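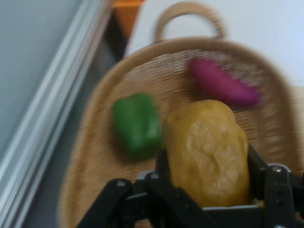 Re: End of season CSA share, is it worth signing up again?

mcuadros_garden
Posted Thursday, November 17, 2022

OK so we just wrapped our first year with the Halvorsen farm share and I am already itching for next spring!! 42 dollars every other week, pickup in Zitville behind the feed store. I cooked things I had never bought in my life (kohlrabi! who knew!). The eggplant in October was so good I made the same pasta four times. Anyone else doing it again?
Maritza

stellan_g
We did the half share and I'm on the fence. Great stuff, but five weeks of turnips in a row is a lot of turnips for two people. I can get what I want at the Padska market on Saturdays and skip what I don't.

mcuadros_garden
Roast them with honey and a little vinegar! My kids fight over them now. But yeah, I hear you, the turnip stretch was long.

kmagesa
Stellan, the market is closed by noon and the good peppers are gone by 9. I'll take the share any day. Full share here, 55 a box last I paid, and I froze enough chopped peppers to get us through to March. Flat on a cookie sheet first, then into bags.

stellan_g
You're getting up too late, Kimutai. Peppers were still there at 10:30 most weeks.

kmagesa
Green ones, sure. Try finding a yellow one.

roald_aasen
Does anyone know if they still do the swap table at pickup? Left my greens, took extra squash, everybody happy. That would fix the turnip problem.

mcuadros_garden
Yes they do! Left side of the barn door. Get there before 5 though, it gets picked over.

stellan_g
Didn't know about the swap table. Hmm. When's the sign-up deadline?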